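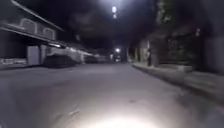

Saturday, night run, Bako unit 2

Out on the Comthorpe loop again with the headlight on full and the route loaded from the April map. Started at 9:40 pm. First half clean. On the long straight the unit slowed, stopped, backed up a little and stopped again. It did this three times before I hit the remote stop. No contact with anything, no damage.

Log says the planner had an obstacle in the lane each time. There was nothing in the lane that I could see from where I was walking behind it. The obstacle came in from the front camera only. The lidar had that patch clear the whole time, and fusion took the camera's word for it. That part is a setting and I know who set it (me, two weeks ago, after the missed curb).

Went through the saved camera stream back at the bench. It is bad. Everything past the bright patch from our own headlight is smeared. The dark upright thing by the sidewalk on the right could be a person or a post, I can't say from the image, and the detector couldn't either. It called it pedestrian, then nothing, then pedestrian, and the position jumped toward the road every time the label came back. The parked car on the left it held fine.

Exposure is pegged at its upper limit for the whole straight. My guess is the auto exposure is fighting the headlight patch and the street lamp together and ends up wrong for everything in between. Also pulled the lens cover and found a film on the inside. Wiped it, have not tested yet, so I don't know how much of the blur was that.

The part I like less: the third reverse. The unit should not back up on a public street without a clear rear check, and the log shows the rear check timed out after 300 ms and was passed as OK. A timeout has to count as blocked. Filed as 156 in the Givmont tracker, marked safety.

Zaid Harb looked at the log with me and thinks the timeout is in the Jadumeck driver, which drops the rear sensor when the CPU is loaded. Could be. CPU was at about 90 percent on that stretch. He is going to replay it on the bench.

Changed tonight:
– reverse disabled on both units until 156 is closed
– top speed down to 5 km/h after dark
– fusion weights back to the old values

Not changed: exposure. Want one run with the clean cover first, same street, same headlight setting, so we only move one thing at a time. Someone walks ahead as well as behind until then, and whoever is behind keeps the remote in hand, not in the bag.

Battery came back at 41. Charger B still has the loose plug.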